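Tempo de leitura: 2 min

O Olmedo perdia por um golo e faltavam 3 minutos. Eu estava no banco, com as botas ainda limpas, e o treinador olhou para mim como se olha para a última moeda. Entrei. O Drarnmont tinha 594 adeptos atrás da baliza e todos cantavam.
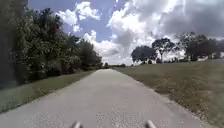
O capitão respondeu que o canto era meu, que eu não pensasse muito. Pousei a bola e respirei. Bati com o pé esquerdo, o mais fraco, e ela bateu no poste e entrou.

No autocarro para Fidine dormi sentado, com a camisola ainda vestida.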